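Monday, late

Spent the evening on the wall by the table, which is to say I spent the evening looking at the wall by the table and then did twenty minutes of work.

The problem has been the floor. Everything in this house that needs electricity has been getting it from a power strip down among the chair legs, where I kick it, and where it collects the sort of fluff that ends up in fire safety leaflets. I have been meaning to lift it off the floor for most of a year. Rawiri Tapsell came for soup in the fall, caught his toe on it, and told me he'd put his own up on a hook and it had changed his life. I thought that was a lot to claim for a hook. I also wrote it down.

So: the hook. I wanted a plain one. The plain ones at Gomidholm were sold out, every size, and what was left was the kids' bathroom range. I could have a duck, a whale with eyelashes, or a fish. I am a grown adult with a pension. I took the fish.

The packet is by Floltik and swears it will hold 1000 grams, which seems bold for something you peel off a sheet. I weighed the strip on the kitchen scale before I trusted it, cord bunched up on top like spaghetti, and got 200 under the limit. Then I weighed it again because I didn't believe me.

Instructions said wipe the wall, press hard, wait a day. I wiped the wall. I pressed hard. I waited through one episode of the thing with the Danish detective and part of a bath.

Then the loop went over the hook and I stood there with my hands out underneath, like someone expecting a baby to be thrown from a window. It stayed. I went away and came back. It stayed some more.

I meant to get the old film off the wall while I was at it, but I have a history with scraping things off that wall (see last February, the calendar, the paint) and I decided to quit while ahead.

Plugging in is better already. I can see which socket I'm aiming for, and I'm doing it at table height, without my cheek on the floorboards. The light on top is tiny and red and I expect I'll be lying awake thinking about it.
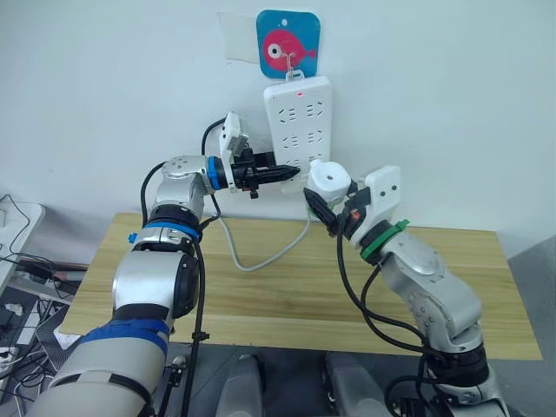 The fish, on duty. Black plug heading in.

Left to do: the cord, which still wanders across the tabletop however it likes. McPhee has offered me a bag of Kurex clips, 59 of them, left over from his office. I need two. I'll be clipping things until I die.

Bed. Checked the hook on the way past. Fine.

Comments (3)

marlowe_k
Did you get the duck for the other wall or do I have to come over there

Tess
Mine held for a month and then came down at 3 in the morning. Wait the full day next time!!

oldpegboard
The fish has a better job than I do.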